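Wood Finishing FAQ – tabletops, shelves, small stuff
Last updated: November
Filed under: Shop Help, Finishes, FAQ

Same questions keep landing in the inbox so they're all going here. Will add more when there's time.

Do I have to sand the whole thing back to bare wood?
Depends what's on there. Old wax or oil, yes, mostly. Sound varnish that's just dull – scuff it with 220 and coat over. If it flakes when you drag a fingernail across, strip it.

What grits?
80 only if it's rough or there's old finish to get off. Then 120, 150, 180. Stop at 180 for oil. People go to 400 and then wonder why the stain won't take. Vacuum between grits, wipe with a barely damp rag, let it dry.

Oil or varnish for a desk?
Varnish if you put coffee on it. Oil if you like redoing it every year and don't mind rings. We sell both, no hard feelings either way.

What's the difference between Truso and Zudov?
Truso is our wiping oil. Thin, slow, goes on with a rag. Zudov is the water-based topcoat, brush or foam pad, dry to touch in an hour or so in a warm room. Truso goes a bit amber. Zudov stays clear and looks kind of cold on walnut, fair warning.

Can I put Zudov over Truso?
Yes but wait. A full week, two if it's damp out. If it still smells oily it isn't ready. Most of the peeling complaints we get are this.

How much do I need?
A 500 ml can of Truso does a normal desk, two coats, with some left for the legs. Zudov needs three coats so get the next size up. Bookcases eat more than you think – both sides of every shelf.

My stain came out blotchy. Help
Pine? Birch? Cherry? They all do it. Conditioner first next time. For now, let it dry completly, sand lightly, then a gel stain on top to even it out. Gel sits on the surface more. It won't be perfect.

Does the back edge need finish if it's against a wall?
Yes. And the underside. One coat is plenty under there. Skip it and the top can cup, wide boards especially.

White rings?
Moisture in the finish. Try the easy thing first: hair dryer on low, keep it moving, a few minutes. Then a dab of furniture oil and a soft cloth. Black rings are a different problem, that's down in the wood and you're sanding.

Can I use a dark stain on the shelves and leave the top natural?
Sure, lots of people do. Stain the shelf parts before assembly, tape off the joints so glue still sticks. Seal the dark parts before they go anywhere near the light ones. Dark pigment on a pad of fresh pine is a bad afternoon.

How long until I can put things on it?
Light stuff after 24 hours. Lamps and monitors, three or four days. Rubber feet, give it a month, they'll print into soft finish. Same goes for vinyl mats.

Is it food safe?
Once fully cured we're happy with Truso on serving boards. Zudov we don't recommend for anything you cut on. Check the can.

The rags. Is the fire thing real?
YES. Oily rags heat up on their own when they're balled up. Lay them flat outside, one layer, till they're stiff, or put them in a metal can full of water with a lid. Every time.

Do you ship to Histden?
Yes, Tuesday's old note on the site about the bridge closing is gone, orders go out like normal now. Oil goes ground only so add a couple of days.

Can I pick up?
Yes, at the Gallardo counter, side door, after 10 am. Bring the order number. Parking is tight in the mornings.

What's your return policy?
Unopened cans, 46 days. Opened, no, sorry. If the can showed up dented and leaking send us a picture and we'll replace it, don't mail it back.

Do you do sample sizes?
Small pouches, enough for a test board. Always do a test board, same wood, same sanding, wiht every coat you're planning. Offcuts are fine. Write on the back what you used or you'll forget.

Can I finish in the garage in winter?
Over 55 degrees, ok. Wood and can both need to be warm, so bring the can inside the night before. Cold varnish drags and leaves brush marks.
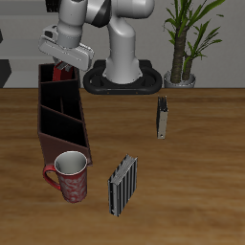
And keep the heater off the wet piece – warm up the room first, shut it off, then coat. Fan heaters blow dust into everything.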